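From: Mawuli Acheampong
To: Pekilport Ward 2 discussion list
Date: 3rd December
Subject: Re: the candidate Q&A, did anyone else stay up for it?

Dineo Moodley wrote:

> I only caught the last bit of the live Q&A with the two council
> candidates. Was it worth watching from the start? Somebody on the
> Amdale side told me Hamada dodged the bus question completely and
> Kinoshita spent ten minutes on his dog. Is there a transcript yet?
> I'd like to read it before the library forum.

Hi Dineo, hi everyone,

I watched the whole thing, start to finish, with a bowl of cereal and my feet on the radiator. So yes, I can fill you in!

The dog was more like two minutes, and to be fair to Takumi Kinoshita, someone asked him about it. The dog is old, she's called Biscuit, and she does not like the new fireworks rules any more than the old ones. After that he got pretty serious about the Carkix lot and said he'd vote against rezoning it unless the traffic study gets redone. I hadn't heard him say that flat out before, so that was worth the cereal.

Ryota Hamada and the bus question — well, I'd call it half a dodge. He said he wants the 30 to keep running past the clinic, then he talked about "looking at the whole network" for a good long while. Charoen Wannasri typed in a follow-up asking if that meant evenings too and it never got picked. I'd love for someone to ask it again in person. Charoen, if you're reading, please do, you worded it better than I could.

The part I enjoyed most was the quick round at the end. Favorite sandwich, worst job, that kind of thing. Hamada used to clean the fryers at Dela Peña and says he still can't smell onion rings without wanting to go home. Kinoshita said pickles belong on everything and would not back down, even when the moderator gave him an out.

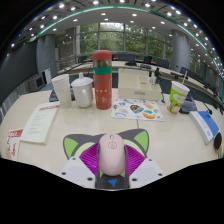

As for the transcript, the town site says it's coming but I haven't seen it go up. The recording is there if you go to the meetings page and scroll way down past the budget stuff. It had 2391 views when I looked this morning, which seems like a lot for us! I'm guessing the sandwich clip got passed around.

My one gripe is the sound. Kinoshita was fine, but Hamada kept fading out, and I had to go back and replay his answer on the library hours. I think he said he'd keep the late opening through March and then review it. Don't quote me on that until the transcript shows up.

Are you driving to the forum, Dineo? I could use a ride if you have room, and I'll bring the coffee.

Mawuli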